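2025-01-22

I spent most of December replacing the grasp planner in Pleltgate, my pick-and-place stack, and the part that took longest was the collision checker.

The old planner sampled grasps against a segmented point cloud, ranked them by antipodal score, and handed the top 20 to the motion planner. Inverse kinematics ran last. Most candidates died there, and the arm sat idle while the queue emptied. The new one filters on reachability first, using a precomputed map of the wrist workspace. It is a lookup and costs almost nothing. Median planning time dropped to 37 ms per candidate on my desktop.

Collision checking was a different problem. I had been wrapping every object in a single convex hull. For fruit that works. For anything with a handle, the hull closes the gap between handle and body, and the planner then rejects every grasp that puts a finger through it. I switched to convex decomposition, capped at 12 pieces per mesh. Load time went up. I cache the result by mesh hash, so I pay for it once.

Two bugs worth writing down:

- The wrist frame was offset by 2 mm between the URDF and the controller config. Invisible until the approach distances got short.
- Drendon, my scene loader, dropped the rotation of any object not spawned upright. The planner saw a vertical cylinder and the physics engine did not.

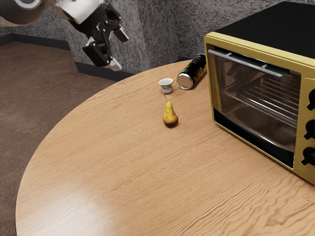
Approach direction is now a cost term instead of a hard constraint. The old code insisted on a vertical approach, and near tall obstacles it would fail and report "no plan", with no further detail. With the cost term it tilts the wrist and pays a small penalty. The can lying beside the toaster oven is the layout I use for regression, with the cup close on its other side and the pear in front of that. The oven also gets the decomposition treatment, as the long handle across its door is exactly the shape a hull ruins.

Still open: the penalty weight is hand-tuned, and the reachability map has to be rebuilt whenever I change the tool offset. I'll fix the second one first.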